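Getting the wall ready

A good wall makes the rest of your Grincombe shelf so easy, so enjoy this bit – it's quick!

1. Clear a space 400 mm wider than the shelf on both sides.

2. Look the wall over from a low angle and pencil a ring around each scuff or dent.
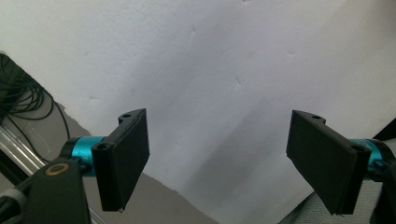
Small scuffs and shallow dents on a white wall.

3. Fill the dents with a thin coat of filler and leave it for about 50 minutes. Hairline marks count too, even tiny ones.

Note: Grey shadows can hide a mark, so move your lamp and look again.

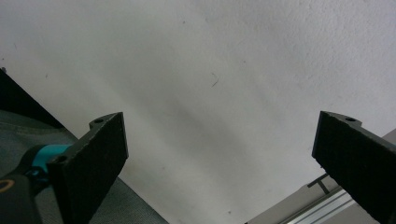 4. Sand lightly, wipe off the dust and you're set to drill!

Caution: Check for cables and pipes first.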